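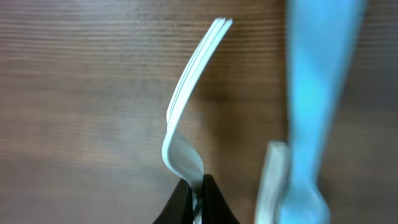 Re: [potluck-list] Plates, forks and the October supper

Najwa Sabbagh wrote:
> Can we please settle the cutlery thing before October? Last time we
> ran out of forks before the noodles even came out. Do we buy
> plastic again or ask people to bring their own from home?
> Also, who has the key to the hall on Delport Street?

Hi Najwa, hi all,

I have the key! It's been in my coat since the spring supper, sorry. I can open up at 4 p.m. if anybody wants to come early and push tables around with me.

On forks, I went back and forth on this all week. I love the idea of everybody bringing their own, but we had 60 people last time and half of them were cousins who found out in the car. So my vote is a mix — regulars bring a set from home, and we keep a stash of plastic for the surprise guests.

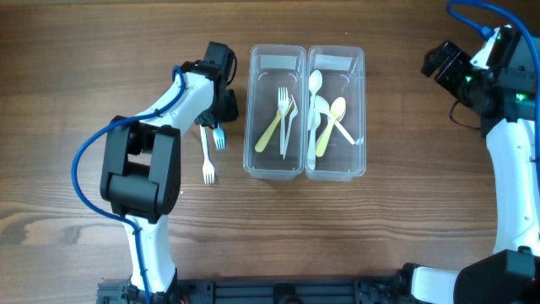 I priced it at the restaurant supply place and a big box is $7, so we're not going to go broke. And please let's wash the plastic ones this time. Usa Onsri did a whole sinkful after the spring supper and they came out fine (thank you Usa!!).

Now the food, which I care about a lot more. So far I have Kálmán Katona down for the bean soup, Usa for noodles, and me for two pans of cornbread. Eliécer Alvarado is thinking about tamales but wants to know there's a working oven. There is, it just runs hot, so set it 40 degrees lower than you think. We have zero desserts. Zero! Orsolya, is there any chance of that plum cake?

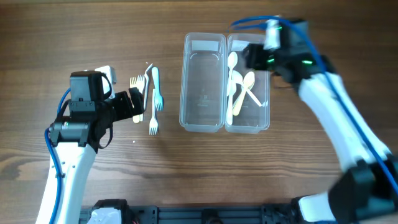 Forks and a divided tray

Parking is the same as before, behind the hall, and please leave the spot by the ramp open. Kálmán's mother will be coming and she doesn't love the gravel.

A couple of you wrote to me off the list, so I'll put this here too:

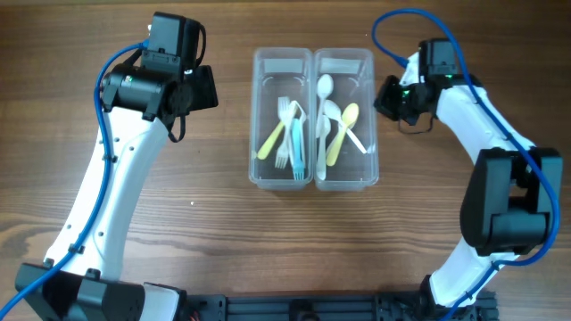 Do I need to sign up if I'm only bringing a drink?
Please do, just reply with your name and what it is, so we don't end up with nine bottles of ginger ale again.

OK, I have to go find that key before I promise anything else. Send me your dishes!

Iro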